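Section 4. Setting Up the Compartment Box
59 shares | 2 comments

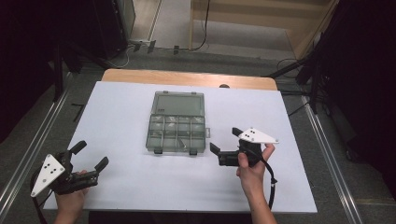 Set up the box before you open any bags of hardware. Small parts are hard to sort once they have been mixed.

1. Put the box on a flat, steady surface with the lid closed. Leave room for the lid to fold all the way back.

2. Find the latch tab and the hinge tabs. Make sure you know which is which before you pull on anything.

3. Hold the base with one hand and lift the latch tab with the other. Raise the lid slowly.

CAUTION: Do not pry the lid up from the hinge side. The tabs can snap, and Drodstead does not sell them separately.

4. Wipe out the cells with a dry cloth.

5. Fill the small cells first. Use one cell for each size of screw, washer or pin, and stop a little below the top of the walls – parts that sit higher can slide into the next cell when the box is tipped.

6. Put longer items, such as hex keys and spare brackets, in the large compartment. Lay them flat.

NOTE: The total load must not exceed 400 grams. If you have the Fendent refill pack, it weighs 112 grams without its bag.

7. Lower the lid and press along the latch side until it clicks. If it will not close, look for a part caught on a wall. Do not force it.

8. Write the contents on a strip of tape and stick it to the lid.

Carry the box level, with a hand underneath. Store it away from heaters and direct sun, which can warp the lid.

Section prepared by Mattes Rothe, checked by Fahad Malik. Continue to Section 5, Refilling and Relabeling.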